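Search notebook
Entries tagged: textiles, wash tests, unresolved

January, Sunday, 4:40 pm

Third go at the Climemo softener claim. The supplier sheet says long-pile polyester keeps its loft for "up to 987 washes." I would like to meet whoever ran 987 washes. At 2 loads a day that's well over a year of somebody's life, and the sheet doesn't give a water temperature.

Ran 8 swatches of the white pile from the Gulton roll. Half with Climemo, half with plain detergent, cold cycle, line dried indoors. Brushed all of them with the same wire slicker, ten strokes each, pile direction only. Tumaini did the loft readings blind, so at least I can't be accused of rooting for the plain ones. (I was rooting for the plain ones.)

After five cycles the two groups overlap so much I wouldn't bet lunch on a difference. Keir thinks the treated swatches feel softer. Keir also knew which ones were treated. Not counting that.

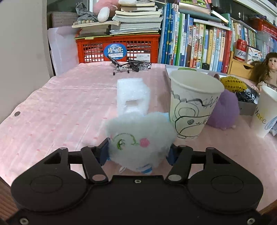
Last modified by T. Obura, Sunday evening

Long white fur on a finished toy is a different problem from a flat swatch anyway. You've got seams, stuffing, and embroidery pulling at the backing, and the fur next to stitching mats first in my experience. The swatch test says nothing about that and neither does the sheet.

Colorfastness: rubbed the Ibarra green thread with a damp white cloth. No transfer I could see. The Mavevura pink left a faint smudge on one rub out of five, which might be the thread or might be my cloth. I grabbed it from the wrong bin. Repeat with a new cloth before anyone writes "fails" on anything.

Also not convinced by our own loft gauge. Same swatch, same spot, read it before and after coffee and got different numbers. The foot sinks if you wait. Need a fixed count before reading, say 5 seconds, and everyone has to stick to it.

To do:
- ask Climemo for temperature and load size
- redo pink rub
- 5-second rule on the gauge, tape a note to it
- Keir to feel swatches again, labels covered this time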